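Teaching by Tugging: Fruit Transfer from Human Demonstration
Project report, Group 3
Leilani Haddad, Kamran Ghumman, Aisyah Nair
Supervisor: Soledad Delacroix

1. Task and setup

We set out to teach an arm to move fruit between a basket and a bowl by steering it through the job ourselves. Our controller, named Trolley because it pulls to the left, maps the operator's hand onto the gripper.
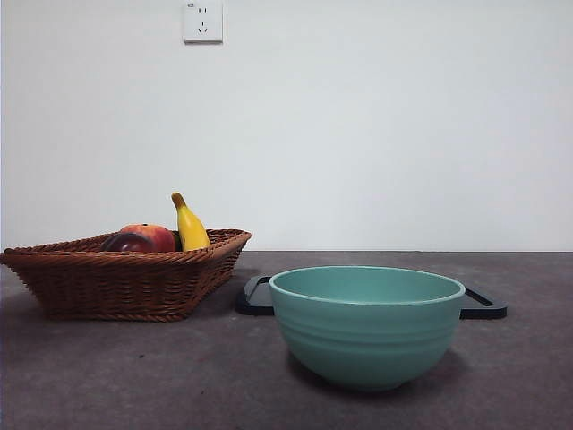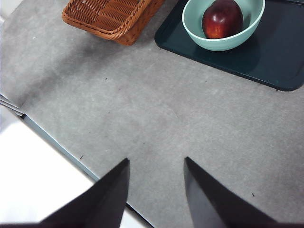
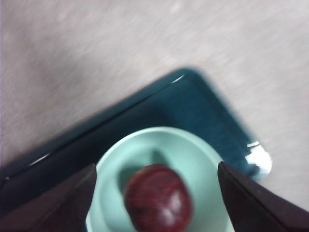 Demonstrations were the easy part to plan and the slow part to do. Kamran and Leilani operated, Aisyah labelled, and all 3 of us developed opinions about bananas. We recorded 600 episodes over 2 weeks in August, and threw out any in which the operator swore and let go of the controls. The wrist view mattered most at the bowl, where a dark red fruit sits between the two fingertips and a small sideways error means pushing it up the wall. From the fixed view the same bowl shows mostly its ribbed outside, so operators who watched only that screen were guessing at depth — confidently, in Kamran's case.

2. What the policy learned

It learned our habits. Leilani pauses before closing the gripper, and so does the policy, for rather longer. Kamran's approach is quicker and drifts sideways, and the policy picked that up too. We had hoped for an average of the two operators and got them taking turns.

3. Changes for next semester

Agree on one grasping style before recording. Fix the leftward pull. Log the operator's name with every episode, as Soledad suggested in the first meeting and again in the last.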